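etlow_k
How many examples do you record before the first training? Our task is two toy pumpkins and a plate, both hands. I have 100 now and the policy still hesitates before the grasp.
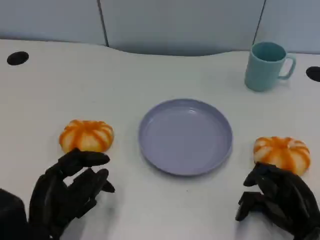

I also wonder if I must move the plate between episodes.

Skelley
Yes, move it every time. 100 is few for two hands. We stopped at 3,888.

drustberg
I disagree with Skelley. Clean your 100 first and delete the slow starts.

etlow_k
Thank you both. I found 3 with long pauses already.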